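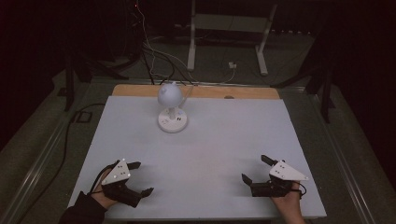
Idun said the lamp was worth 300, easily, and that anyone who let it go for less deserved what they got.

Short Fiction | Household

Search this site Enter keyword Go

I didn't believe her. I had been to enough of her valuations to know how they went. She'd pick a thing up, put it down, say a number, and the number would be too big. The year before it was a soup tureen. Before that, a rug from the Illwood house that two dealers wouldn't even unroll.

"It's a desk lamp," I said. "It's white. It has a round base and a shade like half an egg."

"It's a Coltero."

"Does it say so?"

"They didn't all say so."

That was convenient, and I told her so. She went on winding the cord around her fingers, then unwinding it. Our aunt had kept the lamp on her desk in Cuneck for as long as either of us could remember, and in all that time she had never called it anything except the lamp. She read her seed catalogs under it. She did her taxes under it, badly.

The will left the desk to Idun and the contents of the desk to me. It didn't mention what stood on top. Idun thought the top of a desk was part of the desk. I thought a lamp was contents. We'd been having this talk since May without raising our voices, and I was tired of it.

"Let Kandasamy look at it," I said.

"Kandasamy told you the clock was junk."

"The clock was junk."

She set the lamp down and bent the shade toward herself, then away. I wondered if she wanted the money or wanted to be right, and I couldn't see that it made much difference. She had already turned down 160 from a man with a van. She said he'd looked too eager. I had seen the man. He'd looked cold.

"Plug it in, then," I said. "Before we put a price on it."

"It works."

"When did you last see it work?"

She didn't answer that. She carried it across to the outlet behind the bookcase and got down on one knee, and I heard the plug scrape against the plate a couple of times before it went in. Then she stayed there with her thumb on the base — not pressing, as far as I could tell.

"If it's a Coltero," she said, "you'll give me the desk and the lamp both."

"And if it's a lamp?"

"Then you can have it," she said, and still she didn't press the button.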